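Tevholm Tempered Glass Lid with Steel Rim

Item group: Cookware, replacement lids
Product number: 925-11

The Tevholm lid is a replacement lid for saucepans, stock pots and deep frying pans with a straight or slightly flared edge. It is supplied as a single piece with the knob fitted. The same lid fits the Stavmont and Drevine pan series in the matching diameter.

Choosing a size
Measure the pan across the top from inner wall to inner wall. Do not measure the base. The lid is sized by the part that drops inside the pan, and the rim rests on the edge. If the measurement falls between two sizes, order the larger one. Oval and square pans are not covered by this item group.

Specifications
Outer diameter: 252 mm
Lid material: tempered glass
Rim: stainless steel, rolled
Knob fixing: single screw from below, with washer
Steam vent: one, with steel eyelet
Oven use: up to 180 °C
Dishwasher: yes, upper rack
Suitable for microwave: no

Use
Set the lid down flat and turn the vent away from the handle. Lower the heat once the contents boil. For potatoes and other root vegetables, cover with water, bring to a boil with the lid on, then simmer with the lid slightly open. Starchy water foams and will lift a closed lid.

Do not place a hot lid on a wet or cold surface. Do not use the lid under a grill. A lid with a chip or deep scratch in the glass must be taken out of use, even if it still fits.

Care
Wash before first use. Lime marks come off with diluted vinegar. Water can collect under the rolled rim after washing; stand the lid on its edge to drain. Check the knob screw from time to time and tighten by hand with a flat screwdriver. Power tools will crack the glass.

Spare parts
Knob, screw and washer are sold as a set. The older Norðdahl knob has a different thread and cannot be used.

Delivery
Shipped in a flat carton. Trade orders are packed 11 to a case. Orders placed before noon on Monday leave the warehouse the same day.

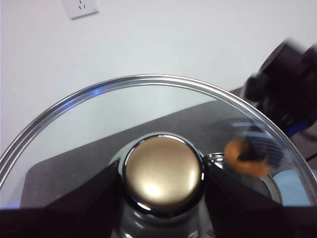
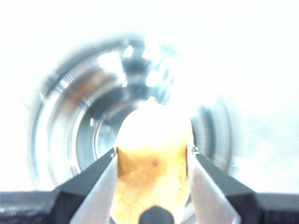 First picture: glass lid with steel rim and knob.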